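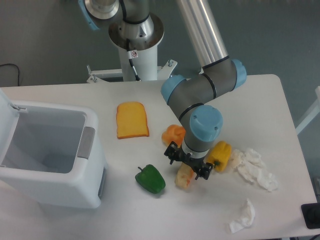 Barley and leek bake

2022-08-11 – 11 comments

I made this twice last week with the leeks from the Drasbridge market. Soak 200 grams of pearl barley overnight, then drain it and simmer until it's just tender. Slice three leeks and soften them in butter with a little salt. Don't let them brown.
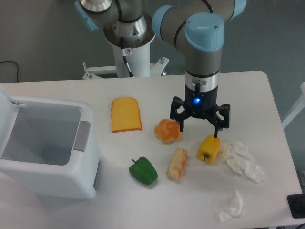
Stir the barley into the leeks with a cup of stock and 100 grams of grated cheese. I used a sharp cheddar, but anything that melts will do. Tip it into a greased dish, cover with breadcrumbs and bake at 375°F until the top is crisp. Let it stand 5 minutes before serving. Leftovers fry up well the next day – I had mine with an egg.

5 shares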